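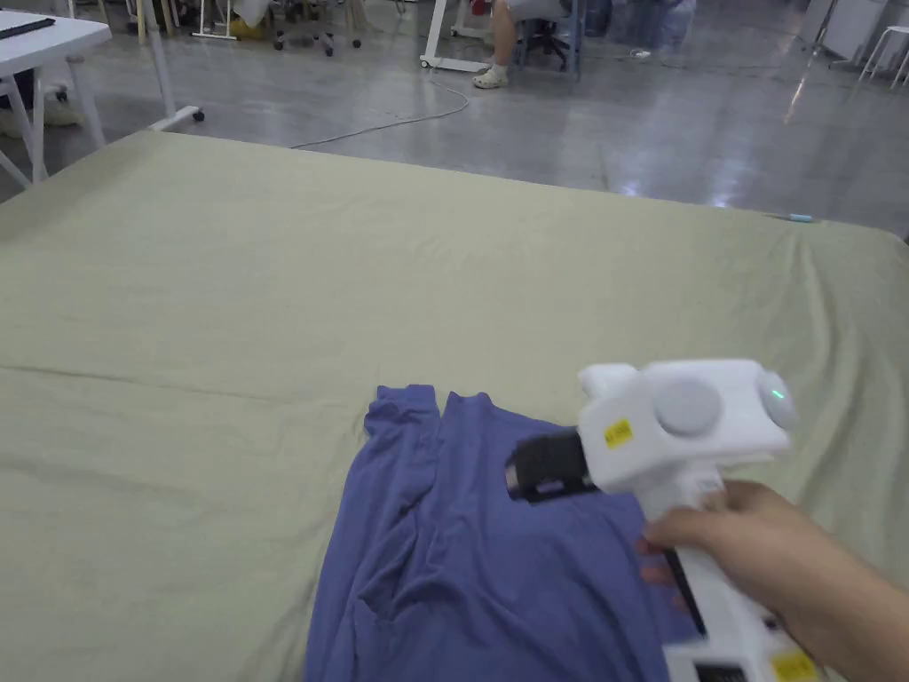

Laundry folding station, Tanport – blue T-shirt on the fitted sheet before folding.

Progress report to Etel: Tanport bedding and clothing work
Fri 27 September

This report covers the work done at the Tanport site since the March report. It deals with the bed surfaces, the clothing sets, the floor and the budget, in that order.

Bed surfaces

We moved the folding work from tables to full mattresses over the summer. The tables were too narrow for adult shirts and larger items had to be turned several times before they were finished. A mattress gives enough room to spread a shirt and still leave space for the finished stack. There are now 11 mattresses in use at Tanport, each with a plain fitted sheet. Two more are in storage.

The sheets came from Sarıgül. We chose pale colors because most of the clothing is darker and the edges of a garment are easy to see against them. The sheets arrive folded and keep their fold lines for the first few days. We tried ironing them and stopped, as it took most of a morning and the lines came back after the next wash. Sheets are changed once a week and whenever one is marked.

The elastic on the first batch was weak at the corners. Sarıgül replaced that batch at no charge. The replacements have held up so far.

Clothing

The clothing stock is sorted into 23 sets. A set holds T-shirts, long-sleeved shirts, pants and towels, packed in one bin with a list on the lid. Short-sleeved T-shirts are still the item we handle most. They start out bunched up on the bed, the way they would come out of a basket, and the work is to find the neckline, open out the sleeves, smooth the front and fold to a standard size.

The standard size changed in August. The old size was too tall for the shelves and the stacks leaned. The new one is a little wider and flatter. All written instructions at the beds have been updated, and the old sheets of instructions were taken away.

Two sets were withdrawn. One had shrunk in the wash and the other was missing its list, and it was quicker to spread the items among other bins than to rebuild it. Washing is still done off site by Temeck, with collection on the agreed days. Turnaround was slow in July and has been normal since.

Room and floor

The gray concrete floor was cleaned and sealed before the mattresses went in. It is easy to sweep, but it is very shiny and shows the overhead lights, which some people find tiring by the afternoon. We have asked for a price on softer light covers and will send it when we have it.

Cables on the floor remain an open item from the March report. Covers have been ordered for the main walkway – the areas right beside the beds will be done after that.

Pens and markers are used at the beds for labels. One uncapped marker ruined a sheet in June. Each bed is getting a small cup for them.

Budget

Spending on bedding is under plan because of the free replacements. Spending on washing is over plan by a similar amount. We are not asking for additional funds this period.

Next period

– Finish the cable covers
– Replace the most worn towels
– Put the two stored mattresses into use
– Write out the folding steps for pants, which are still done differently from bed to bed

Recent reports
Tanport: March progress report
Tanport: Moving from tables to mattresses
Temeck washing schedule and collection days
Sarıgül bedding order, first and second batch
Clothing set list, revised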